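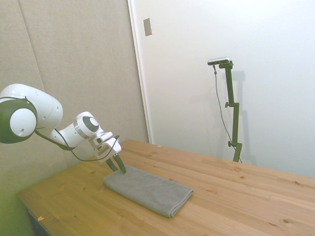

I do my best writing at the kitchen table, so most of my tips for getting a draft done are really household tips in disguise. Clear the table the night before, all of it, down to the wood. I used to leave the mail and the salt and a bowl of old onions there, and by Wednesday I'd be typing on my knees. Now the one thing I'll put up with is a folded gray towel like the one on that light wooden table, because a towel under the laptop stops the rattle when I get going and saves the tabletop from scratches. Fold it flat and smooth out the lumps, or the space bar end will rock and drive you nuts.

Next, paper. I print every draft, even the bad ones, and my last one came to 643 pages (yes, I cut it!). Don't stack that in one heap. I split mine into bundles by chapter, 41 of them, each with a binder clip and a scrap of cereal box on the back so it doesn't flop. They live upright in a dish rack - a plain wire one from a yard sale in Plorthorpe - and I can pull out chapter nine without wrecking chapter ten.

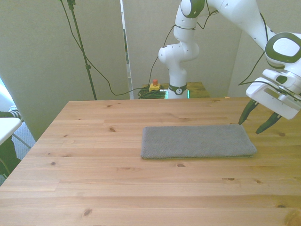

If you clip them on the short side they stand up better, and you can still scribble in the margins. Pencil only, please. I once edited a whole section in a lovely Pravport felt tip and then set a wet mug on it.

About mugs: use one with a lid, and keep it on the side you don't write with. And set the oven timer for 43 minutes when you sit down. I've tried the hour and I just start looking in the fridge at the end. When it rings, get up, wipe something, put the kettle on, and go back in. I leave my last sentence half done so there's something waiting for me.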